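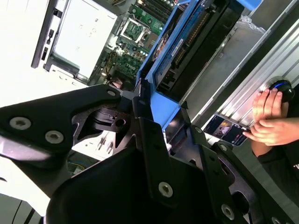

Comparing grippers on an old desktop computer: tips from our workshop

Updated Feb 14, 2020

Many people ask us which gripper they should buy for small work with electronics. We cannot answer this for every bench, but we can tell how we try them out, and what we would do in another way if we started again. All the tips come from one workshop in Lirnard, where we take an open computer tower as the test object. It is cheap, it has narrow places and wide places, and if you scratch it nobody is angry.

Choose the test tasks before the gripper

Write down the tasks first and do not change them when you see the results. Our list has 14 tasks. The easy ones are to pick a part from a holder and put it back. In the middle there are the memory modules and the connectors. The most difficult are the flat cables and everything that lies near the processor socket. When we tested the first gripper without a list, we slowly made the tasks easier without noticing it, and then the second gripper looked better than it was.

Repeat every task 7 times. With three times you only measure luck.

Make holders for the loose parts

A part that lies flat on the bench is a test of your bench. Put the parts in holders, always in the same place, and fix the holders well. A slot should be a little wider at the top, so the part finds its way in. If you print the slots yourself, print one alone and try it by hand before you print the rest. We made a full set in April and had to file all of it.

For a processor, use a shallow support which leaves the sides free for the fingers. Clean the old thermal paste away if you plan to touch the metal, because it moves to the pads and from there to everything else. 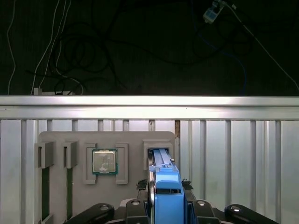 Look at the width of the whole hand

The catalog tells you how wide the fingers open. It does not always tell you how much room the plates and the brackets need around them. In an open case this is what stops you. Make a copy of the gripper in cardboard, with the mounting plates and the screws, and move it by hand through the case. It takes one hour. With the long Kestimness fingers we reached the memory slots well, but the bracket touched the drive cage first, and we had to turn the wrist by 90 degrees to come in.

Short fingers are stiffer and hold a connector better. Long fingers bend a little under force, so write down the length next to each result.

Check the screws on the plates each morning. Put a thin line of paint over the head and the plate, then you see quickly if one has turned.

Tie the cables, or leave them, but decide

Power wires and data cables are the hardest thing in the case for any gripper. Both ways are correct, but do not mix them in one comparison. If you leave them free, take a photo at the start and bring them back to nearly the same position before each try. We do half of the session with free cables and half with tied ones, in two separate tables. 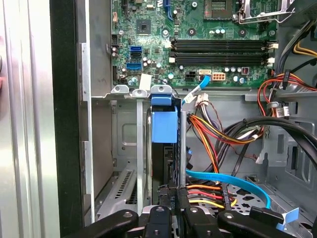 One reader wrote that soft pads solved the cable problem for her better than a new gripper did, and that she would try pads first, before spending any money on fingers. She changes them after 100 grips, even if they look good, and she uses the same pads on every gripper she compares. We have since copied the second habit. For the first one we are too stingy, and we wait until the pads slip on a clean piece of plastic.

Which camera position

Try a wrist camera and a fixed camera together, if you can. The wrist camera shows the last centimeter, but the gripper itself covers much of the view, so check this before you fix the angle forever. The fixed camera shows if the arm or a cable is going to hit the case. White painted metal becomes too bright very easily under strong lamps. Turn the lamp to the side, and set the exposure by hand. 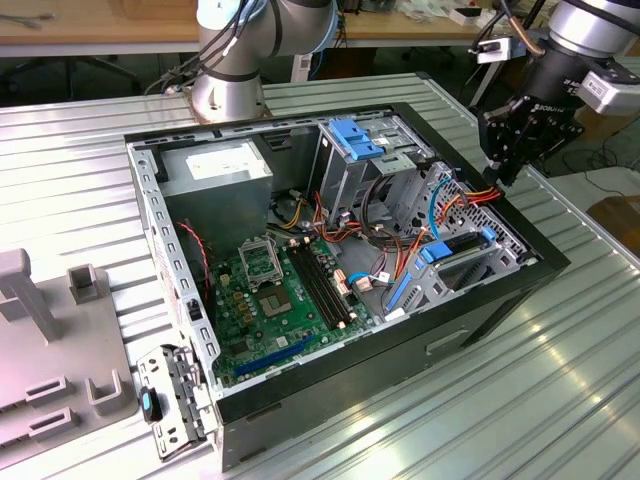 Oya Değirmenci
Workshop technician, Lirnard

A few words about the controller. We used a Skullik for all tests, with the same speed limit for each gripper. Please keep the limit low in the first session. More than once I wanted to save time and set it higher for the easy tasks, and then my numbers could not be compared with the older ones.

Fix the case to the bench before you start to pull on connectors. Two clamps on the frame are enough, but put them where the arm does not pass. Mark the corners of the case on the bench with tape also, so that you can put it back after you have opened it for repair.

Keep the bad tries in the table. When you choose between two grippers with a similar result, read the notes on the failed tries and ask which of these failures you could repair with a better holder or other pads. We chose our present gripper in this way, and it was second in the total points.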